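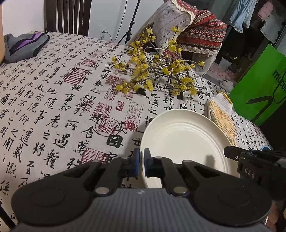 # La table du fond, avril

La page est consacrée aux tables de la maison Druvis, à Lavach, et au linge qui les couvre. Elle change au fil des mois, quand on sort autre chose des armoires. En avril, c'est le tour de la nappe aux calligraphies, avec une assiette crème du service courant.

**La nappe et l'assiette.** Fond blanc cassé, colonnes de caractères chinois imprimés en noir, sceaux rouges. L'assiette est ronde, à bord lisse et relevé, avec des stries concentriques à l'intérieur.

## La nappe

Wanda Quintanilla l'a achetée au déballage d'Ostard, un mardi matin, dans un lot de linge de maison qui comprenait aussi des torchons et deux taies dépareillées. Le lot coûtait 30 euros. Le vendeur ne savait pas d'où venait la pièce et il n'y a pas d'étiquette dans l'ourlet.

Le texte est imprimé. Les caractères imitent le pinceau, avec des pleins très chargés par endroits, et leur taille varie beaucoup d'une zone à l'autre. Parmi les grands, on lit 春, le printemps, ce qui a décidé du mois où on la met. On y trouve aussi 老 (vieux, âgé), 事 (affaire, chose), 所 (lieu) et 遇 (rencontrer). Nous n'avons pas cherché à identifier le texte complet. Si un visiteur reconnaît un poème ou une lettre connue, qu'il nous le signale à l'accueil, nous l'ajouterons ici.

Les sceaux sont de formes diverses : carrés, rectangulaires, un rond. Certains sont d'un rouge franc, d'autres tirent sur le rose pâle. Le plus voyant est un grand rectangle rouge au dessin en labyrinthe. Nous n'avons pas de lecture à proposer pour ceux-là. Il y a aussi quelques rameaux fleuris posés sur la nappe, que l'on remarque moins que le reste.

## La pose

La nappe n'a pas de sens évident quand on la déplie. Tracey Wainwright préfère la poser de façon que les grands caractères soient du côté où l'on s'assied, les petits vers le fond de la pièce. Vues de la porte, les colonnes paraissent alors partir de biais, et c'est très bien comme ça.

On ne met pas de molleton dessous. Celui de la maison est trop court pour cette table et fait un pli à l'endroit où il s'arrête. Pour les repas, il vaut mieux des dessous de plat : le bois a déjà pris une marque l'hiver dernier, avec une cocotte.

## La vaisselle

Le service crème porte le nom de Mudgway dans l'inventaire de la maison, du nom de la famille qui l'a laissé en partant. Il se compose d'assiettes plates et de quelques plats creux. L'inventaire donne 71 pièces, casse non déduite.

Il a été choisi pour aller avec cette nappe à cause de sa couleur, proche de celle du tissu. On avait essayé le service bleu à fleurs. Avec les caractères et les sceaux en plus, on ne savait plus où regarder. L'assiette crème laisse lire ce qu'il y a autour.

Les stries retiennent un peu la sauce. Un passage à la brosse souple suffit, dans l'eau chaude, avant que cela sèche.

## L'entretien

- Lavage de la nappe à 30 degrés, seule, à l'envers.
- Pas de détachant sur les rouges. Un essai sur un coin d'ourlet a légèrement éclairci la couleur.
- Séchage à plat ou sur deux fils – jamais sur un seul, la marque du milieu est pénible à reprendre au fer.
- Repassage sur l'envers, tissu encore un peu humide.
- Rangement roulé sur un tube de carton, étagère 3 de l'armoire du couloir.

La réserve contient encore 60 serviettes blanches unies, qui vont avec tout. Pour cette table, nous les prenons sans broderie.

## Pour la voir

La table reste dressée jusqu'à la fin du mois, aux heures d'ouverture de la maison. On peut s'approcher et lire les caractères de près, mais merci de ne pas poser de sac ni de tasse sur le tissu. Pour toute question sur le linge, demander Wanda Quintanilla. Pour la vaisselle, Tracey Wainwright, présente l'après-midi.

En mai, la nappe sera remplacée par un chemin de table en lin gris, s'il est revenu de chez la couturière.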